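We use cookies to remember your login and to count visits. By continuing to use this forum you accept our cookie policy. OK | Settings

White tabletop, marks that won't wipe off

grarura_south
Looking for advice on a white matte top, bought from Zenden two years back. It's a work table with a few things kept at the back. Soap and water does most of it, but colored smudges stay put. I've tried a damp microfiber cloth and a drop of dish soap. Top is 32 inches deep if that matters.

pelletstove
Melamine sponge. Wet it, squeeze it out, light pressure. Done.

oakandtwine
Please don't. Those sponges are an abrasive. On a matte finish you get a shiny patch, and you can't put the matte back. I did it to a Barbier desk and you could see the spot from the door.

pelletstove
I've used them on mine for 12 years and there are no shiny patches. You pressed too hard.

oakandtwine
Maybe. Still wouldn't start there. Rubbing alcohol on a white cloth, dab, wait a minute, wipe. Try the underside first.

mrs_dunlin
What color are the smudges? Marker and food dye come off with alcohol. If it's rubbed off from a plastic bin or a folder, try baking soda paste — very soft cloth, no scrubbing.

grarura_south
Sort of teal, and faint. There's one toward the right side, plus a tiny dark speck left of center. The black drawer unit and the water bottle stand live at the back.

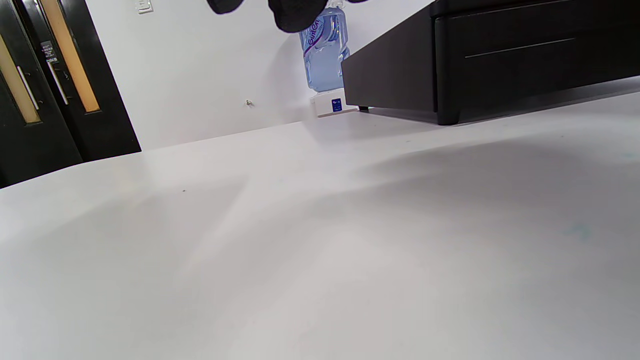
Last edited by grarura_south in April, 434 views

Hard to get the smudge to show up with the light the way it is. The speck doesn't bother me much.

mrs_dunlin
Teal could be marker. Alcohol first.

pelletstove
That's hardly anything. I'd leave it.

oakandtwine
Agree with leaving it, for once. I'd worry more about the water. Put a tray under that white base if you refill it there. A drip that sits against the wall can get into the back edge of the top, and then it swells.

grarura_south
Will get a tray. Is the Clemness spray any good on matte? The store here has it.

mrs_dunlin
It left streaks on mine. Plain water after, then a dry cloth, and they went away.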